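The drawer test that Grendgate would like you to forget

Grendgate's kitchen arm was supposed to open a drawer, take something out and close the drawer again. The company's spring progress note said it did this "reliably." In June, in a rented test kitchen, it pulled a drawer open, failed to let go, and kept pulling until Ebony Stubbs hit the stop button.

Stubbs ran the tests for Penrose, a small outfit that checks household machines for landlords thinking of buying them. She has since left, on good terms, she says, and she agreed to talk about what went into her report and what the arm's makers said when they read it.

"People hear 'robot failure' and they want a fire," she said. "What I had was a gripper that thought it was open. It was still on the bar. The arm got the all clear to back away, so it backed away and took the drawer along."

How far?

"Far enough that the back end came up and the whole thing went sideways on the counter. I was standing next to it, because that's where the checklist told me to stand. I've had some thoughts about that checklist."

The unit was a two-finger gripper on a counter-mounted arm, with a small camera at the wrist. Grendgate's run plan called for 300 pulls on a drawer with a bar handle. Stubbs got through 94 before the bad one. She says the number matters less than what she found when she went back through the log.

"There were two earlier pulls where the fingers reported open and the motor current said something was still in them. The handle slipped free both times, so the software marked them as passes. Nobody had told it to compare the two readings. It asked the fingers if they were open, the fingers said yes, and that was that."

I asked whether this was a bug or a design choice. She took a while to answer.

"They called it a bug. I'd say somebody decided that one sensor was enough. You can call that what you like. It got fixed in a week, and then the line was that it had always been minor."

Paora McPhee, who speaks for Grendgate on technical matters, disputes some of this. He did not dispute the log. When we spoke by phone he described the event as "a release confirmation error in a pre-release unit" and said the arm never moved faster than its permitted speed.

That is true, as far as I can tell from the report. It also leaves out the part I was asking about. A slow arm that won't let go of a drawer is still hauling a drawer around, and the force limit that should have stopped it had been raised before testing began. I asked McPhee why.

"Sticky drawers," he said. "With the lower limit it gave up on half the kitchens we tried. Customers don't want a machine that gives up."

I put that to Stubbs, who laughed.

"I'd want one that gives up. I'd put it on the box. There are kids in those apartments. There's glass on those counters."

The fix, which went out under the name Grurkever, makes the arm check finger position against motor current before it retreats. If they disagree, it stops and beeps. Grendgate says the new version has made 1463 pulls without a false release. It has not said what drawers it used, what handles were on them, or who was watching. When I asked for the log McPhee said it contained supplier information. He offered a summary, and the summary was a single line with the same number in it.

Stubbs is willing to believe the number. She is less willing to believe it covers much.

"Round bar, flat bar, knobs, those cup handles you hook your fingers under, a dish towel hanging off the thing. Try it greasy. Did they? I asked, and I got a very nice email back."

The force limit, meanwhile, is still where it was. McPhee confirmed this at the end of our call, after I had asked it three different ways. He said it was "under review" and that the new check made the question "largely academic." I asked what would happen if the current sensor failed as well. He said that would be a double fault, and double faults were outside the scope of the test.

Penrose has told its clients to wait. One building went ahead anyway, on the Skostimska development, with arms in the shared kitchens on the ground floor. Stubbs wasn't asked about it. She says she would have told them to lower the limit first and put up with a few drawers that stay shut.

"It's a drawer," she said. "You can open it yourself." 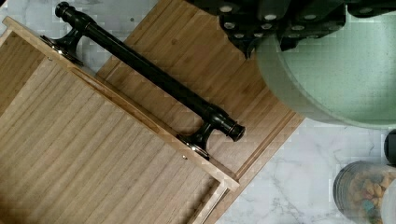 Dorian writes that the force limit is the only part of this worth arguing over, since a second sensor check does nothing for a drawer that jams halfway with the fingers properly closed on it. He wants to know whether anyone has tested that case with the limit raised, and whether the stop button at Skostimska can be reached from the side of the counter where people stand.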